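Shared Kitchens Deserve a Line in the Housing Budget

By Emmett Lindqvist
06/05/2024

214 shares | 37 comments

The Ultmont Housing Authority will soon decide whether new apartment buildings that receive public money must include a shared kitchen and dining room for residents. The draft rule has drawn objections from builders, and several of those objections are serious. The authority should adopt the rule all the same, with changes to the way it is paid for.

The case begins with the size of the homes now being built. A studio in the Alemneh district commonly has two burners, a small sink and no room for a table that seats more than two people. Such a home is adequate for a person who eats alone every night of the year. It does not allow that person to have a sister's family over in December, to cook a large pot of soup for the week, or to return a neighbor's invitation. Older buildings had larger kitchens, and residents who move from them into new units often give away most of their dishes before the move.

Public housing policy has long accepted that some functions may be shared. Laundry rooms are the plainest case. Few tenants object to walking down a hall to wash their clothes, and the space saved in each unit lowers the cost of the whole building. Cooking for a group can be treated in the same way. Most households do it only now and then, and it requires a large space when they do.

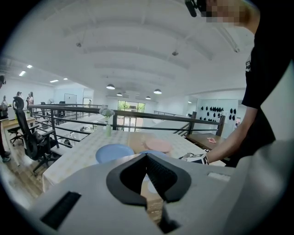
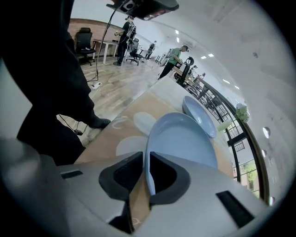
Light blue plates at a table with a wood-like finish, second photo.

The Horkik building, which opened its common kitchen without any requirement to do so, offers a useful record. It has 100 units. Over its first full year the room was reserved 2,727 times, for uses that ranged from birthday lunches to a weekly rice and beans supper started by tenants on the third floor. Management reports that the room's two refrigerators have been a greater source of complaints than noise or cleaning, and it has since assigned a labeled shelf to each floor.

Builders argue that floor space given over to a kitchen is floor space that cannot be rented. Jalen Villanueva, who represents the developers at Cimura, put this view fairly in his written comments to the authority. He noted that a room of 1,000 square feet could hold two studios, and that the lost rent continues for the life of the building. The authority's staff did not answer him on this point, and they should have. If the public wishes a private owner to give up two apartments, the public ought to carry part of that cost.

A reasonable settlement would permit a developer who includes a shared kitchen to build slightly higher, so that the lost units may be recovered on an added floor. Where height limits prevent this, the authority should offer a yearly credit against its own fees. The rule should also exempt small buildings, where the burden would fall on too few tenants.

The draft is weakest on upkeep. It requires that the room be built and equipped, but it is silent on who replaces a broken oven in the sixth year. Anyone who has lived in a building with a locked and dusty "community room" knows how that silence ends. The final text should require a maintenance reserve, held separately from the general account and reported to tenants each December. It should set minimum open hours, including evenings. It should also bar owners from charging residents a fee for ordinary use, while allowing a refundable deposit for large gatherings.

The authority will accept written comments until it votes. Tenants in smaller units have so far submitted very few, and their experience of cooking and eating in these homes would be of direct value to the members who must decide.

Share this article | 37 comments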